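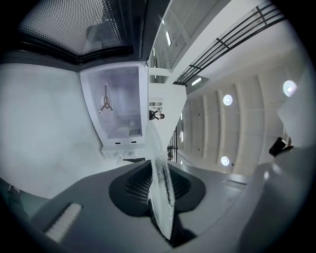

Figure 3.1 A microwave oven with its door open. The small three-armed piece in the floor of the cavity is the coupler that a turntable sits on.

Chapter 3
Waves that stand still

I learnt most of what I know about standing waves from a bar of cheap chocolate. I was 22, sharing a damp house with Rukhsana Hayat and her brother Faisal, and the three of us had been arguing over tea about whether you could measure the speed of light in a kitchen. Faisal said you couldn't. Rukhsana, who had already sat the exam I was about to sit, said you could do it before the kettle boiled, and went to look for a ruler.

You take the turntable out of the microwave, you lay the chocolate flat on a plate so that it doesn't move, and you heat it for a very short time. Then you look for the soft spots. There will be a few of them, with chocolate in between that is still firm enough to snap, and if you measure from the middle of one soft spot to the middle of the next you get something near 6 centimetres. Double it, multiply by the frequency printed on the back of the oven, and out comes a number that looks an awful lot like the speed of light. Faisal ate the evidence. I failed to write any of it down, so I had to do the whole thing again the next evening (no great hardship).

I'm going to come back to that chocolate several times in this chapter, so it's worth having it in your head from the start. If you're able to try it at home, ask first, use a plate with no metal on it, remember to put something over the coupler so the plate sits level and can't turn, and stop as soon as you see the first patch go shiny.

What you should already know

You met travelling waves in Chapter 2. You should be happy with the words wavelength, frequency and amplitude, and you should be able to use

wave speed = frequency × wavelength

without having to look it up. If you can't, go back and do the first set of questions in Chapter 2 again. I mean it! Almost everyone who gets stuck in this chapter is really stuck in that one.

You'll also need superposition, the rule that when two waves meet, you add up their displacements point by point. We only touched on it before. Now it does all the work.

3.1 Two waves, one rope

Tie one end of a long rope to a door handle, hold the other end and give it a single sharp flick. A hump runs along to the handle, turns upside down and comes back to your hand. So far this is a travelling wave and nothing more.

Now keep your hand going up and down steadily. There are two waves on the rope at the same time, the one you're sending out and the one coming back from the handle, and for most speeds of shaking the result is a mess. The rope jumps about and your wrist gets tired. But speed up slowly and at one particular rate the mess clears. The rope swings up and down in one big smooth loop and seems to want to go. Speed up further, through another stretch of mess, and you get two loops with a point in the middle that hardly moves. Then 3 loops, if your wrist is up to it.

The pattern isn't running along the rope any more. It stays where it is, and so we call it a standing wave (some older books say stationary wave, and you should know both). The points that stay still are nodes. The points that swing the most, halfway between the nodes, are antinodes.

Key fact: the distance from one node to the next is half a wavelength.

Please underline that. When I marked papers with Digby Kereama, the two of us used to groan out loud at how many good answers were spoilt by a missing factor of two. People measure node to node, call it the wavelength, and everything after that is wrong by half. It's the same with the chocolate: the soft spots mark the antinodes, and neighbouring antinodes are also half a wavelength apart, so you must double your ruler reading before you put it in the equation.

3.2 Back to the kitchen

A microwave oven is a metal box, and metal reflects microwaves very well. The waves bounce off the walls and overlap with the ones still coming in, much as they do on the rope, except that now it's happening in all three directions at once. Some places inside get strong heating and some get hardly any. Leave the food still and you'll have a pie that is scalding on one side and cold on the other. Turn it slowly and each bit of pie passes through strong places and weak ones.

The real pattern is more untidy than the neat loops on a rope – the shape of the box matters, and so does whatever you've put in it – and that's why your soft spots won't line up like buttons on a shirt. Measure several gaps and take a mean.

Worked example

Muthoni Rashidi heats a bar of chocolate on a plate that doesn't turn. The mean distance between neighbouring soft spots is 6.1 cm. Her oven works at 2450 MHz. Find the wave speed.

Wavelength = 2 × 0.061 m = 0.122 m
Frequency = 2 450 000 000 Hz
Speed = 2 450 000 000 × 0.122 = 299 000 000 m/s (to three significant figures)

The accepted value is very nearly 300 million metres per second, so she's done well. She has also been a bit lucky. An error of 3 millimetres in her ruler reading would shift the answer by 5 per cent, and it's quite hard to decide where the middle of a puddle is.

Before you go on

Find a rope, a skipping rope or an old washing line and make one loop, then two. Count how many times your hand goes up and down in ten seconds for each. Write both numbers in the margin here, as we'll need them in Section 3.3, where we move on to guitar strings.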